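Come and drive our robot arms (badly is fine)

Hello! I run the gripper bench at Runo, a small workshop in Rallby, and I'm looking for people to help me settle an argument. We've been going back and forth for months over which of two grippers is better at tidying up awkward rubbish, the Walczak or the Etura, and I've used both so much that my opinion is no longer worth anything. So I'd like yours!

You don't need any experience. You sit at the controls, you get a practice go, and then you work through a set of everyday clearing-up jobs with one gripper, have a break and do them again with the other. Bottles into the bin is the one people enjoy most (and swear at most). We record the arm movements and the time each job takes, and afterwards I ask you a few nosy questions about what felt easy and what drove you mad.

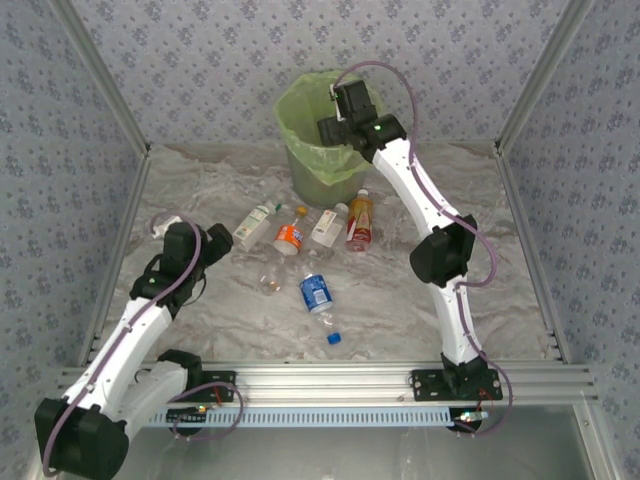 The bottle job on our two-arm bench, with the right gripper over the rim of the bin.

A session lasts 2 hours including the break, and there's tea. We pay 39 pounds for each one, and you can come back for up to 5 if you get the bug. I'm after a good mix of people - left-handed, right-handed, gamers, people who've never touched a joystick in their lives. You do need to be over 18 and comfortable sitting at a desk, and if you wear glasses for close work please bring them. I forgot mine once and it was a very long afternoon.

We're hoping to reach 2,000 recorded goes by the end of March, so there are plenty of slots, including some after 6pm. The workshop is on the ground floor and there's parking round the back.

To sign up, fill in the form on the Runo website and tell me which hand you write with and whether mornings or evenings suit you. I read them all myself, so give me a few days to reply. Bring a friend if you like, but they'll need to fill in their own form.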